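Clemura Garment Steamer – Set-up and Care Guide
Section 5: Preparing fabric and first use
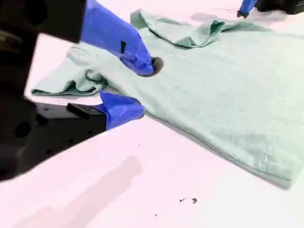

Fig. 17. Cloth spread on a white table.

5.1 Before you start
Check the care label on every item. If the label says "do not steam", leave the item out. Waxed cotton, suede and plastic-coated fabrics must not be steamed at any setting.

5.2 Filling the tank
1. Unplug the steamer at the wall.
2. Lift the grey flap and pull the tank straight up.
3. Fill with cold tap water to the 200 mL line. In hard water areas, use demineralised water.
4. Push the tank down until it clicks.

Note: Do not add fabric softener, scented water or vinegar to the tank. Damage from additives is not covered by the warranty.

5.3 Steaming on a table
1. Choose a flat, heat-resistant surface. Varnished timber will mark – put a folded towel down first.
2. Spread the item out in a single layer and smooth the larger creases by hand.
3. Plug in, switch on and wait for the light to change from orange to green.
4. Point the head away from you and hold the trigger for 5 seconds to clear any water from the hose.
5. Move the head slowly along the grain of the fabric. Keep it just above the surface for silk and synthetics. Cotton and linen can be touched lightly.
6. Leave the item flat until it is cool and dry, then fold or hang.

CAUTION: Steam can scald. Never steam clothing while it is being worn, and keep your free hand clear of the head.

5.4 Tea towels, napkins and other small items
Use the low setting. Small items lift at the corners, so work from the centre outwards. Don't stack them to save time, as the lower layers stay damp and will crease again.

5.5 If water spits from the head
– The light may not have reached green. Release the trigger and wait.
– The hose may be kinked or looped below the base. Straighten it.
– The tank may be overfilled. Empty it to the line.

If spitting continues, descale the unit as set out in Section 7. Replacement seals (part 304) are available from Multon service agents.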